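Notebook entry, Fri 15 December
Household and Labor Supply Unit, Drirgate office

Purpose of entry: to record the state of the working-age projections for the Kalen district before the files are passed to the Radwan office for review.

Status of the base file

The base-year file has been rebuilt from the registration extract. After duplicates were removed it contains 1739 households. The earlier version, still cited in the draft tables, should no longer be used. Colleagues holding local copies are asked to delete them and draw from the shared directory.

The duplicates arose mostly in households where an adult child had registered at a new address in Cleritz and had also remained on the parental form. The rule applied was to keep the later registration. This moves a number of people aged 20 to 34 out of Kalen and makes the district look older than it did in the draft. The effect is real in direction, but its size depends on the rule, and the alternative rule (keep the parental address unless employment is recorded elsewhere) has been saved as a second run.

Projection runs

Three runs were completed with the same mortality schedule. Run A holds fertility at the current level. Run B lowers it gradually over the first ten years. Run C is Run A with no net migration. In all three the population aged 15 to 64 falls in every five-year step. Runs A and B cannot be told apart on this measure until the third step, as would be expected, given that children not born in the first years would not yet have reached working age.

Run C was the surprise. Removing migration raises the working-age total in the early steps, so the district is currently losing workers to Cleritz faster than it gains them from elsewhere. The draft text says the opposite and must be corrected before it leaves this office. Paragraph four is the one at fault; the summary repeats it.

Time-use module

The module on unpaid work was returned by 303 households. Of these, 81 left the evening section blank. The blanks are concentrated in households with a member on shift work, and treating them as zero hours would understate domestic work for that group. They have been coded as missing. Laundry, cooking and care of relatives are kept as separate items in this file, although the published table will combine the first two.

One difficulty remains with laundry. Some respondents entered the full running time of the machine and others only the time spent loading, hanging and folding. The form did not say which was wanted. No adjustment has been made, and a note to this effect has been added to the codebook.
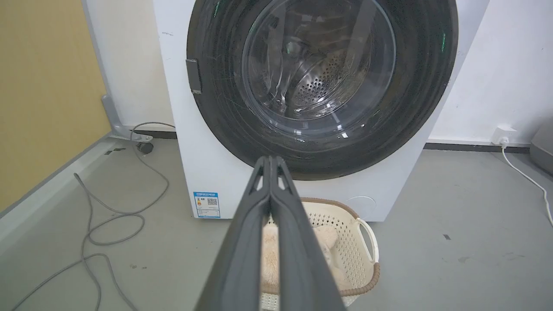 Outstanding items

Correct paragraph four and the summary to agree with Run C.

Ask the Radwan office which address rule they apply to young adults. If theirs differs from ours, the two districts cannot be placed in one table.

Revise the wording of the laundry question before the next round of the module goes to print in March.

Check the open-ended age group. The female survival ratio for the last group looks too high in Run B only, although the schedule is supposed to be common to all runs. Probably a copied cell. The working-age figures are not affected, but the dependency ratio is, and it should not be quoted until this has been settled.

Label the second address run clearly. It is at present saved under the same title as the first, with a different suffix.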